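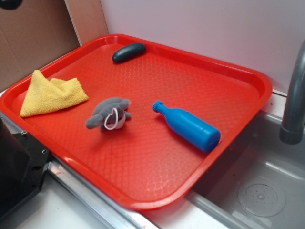 1/ Spent March rewriting the segmentation-to-grasp stage of our pick planner at Berkero. The old version fit one oriented box per object and gripped across the short side. A glossy blue bottle lying diagonally is fine under that scheme. A bunched yellow cloth has no useful short side, and the gray plush has a loop of white string across its body that the mask sometimes splits off as a separate object.

2/ The string was the expensive one. The planner would get a thin, high-confidence instance, rank it first, and send the arm to pinch it. Merging on mask adjacency fixed the split and broke everything that touches, so cloth against tray rim became one object.

3/ Current rule: merge only if the smaller mask is enclosed by the larger one's convex hull AND the depth step at the shared border is under 2 mm. Ugly, but it survives replay.

4/ Replay set is 1676 logged scenes. Every planner commit runs against all of them before it gets near hardware. Gobnait Fahy wrote the harness. It diffs the ranked grasp list per scene and ignores swaps below a score margin, so the report is short enough to read.

5/ Specular highlights: the tray floor is dimpled and it glints. Depth drops out in small patches. We used to inpaint. Now we keep the holes and fit the tray plane with RANSAC, 200 iterations, then reject any candidate whose fingertips end up below it.

6/ Planning budget is 20 ms per candidate, including the collision check against the faucet. The faucet is a static capsule chain in the Hayes config. Mieczysław Kwiatkowski wants it as a mesh. I want the 20 ms.

7/ Still open: cloth. Score is local curvature plus height above the plane, which favors a raised corner over the folds. Works in replay. Hardware numbers after the Bovthorpe branch is merged.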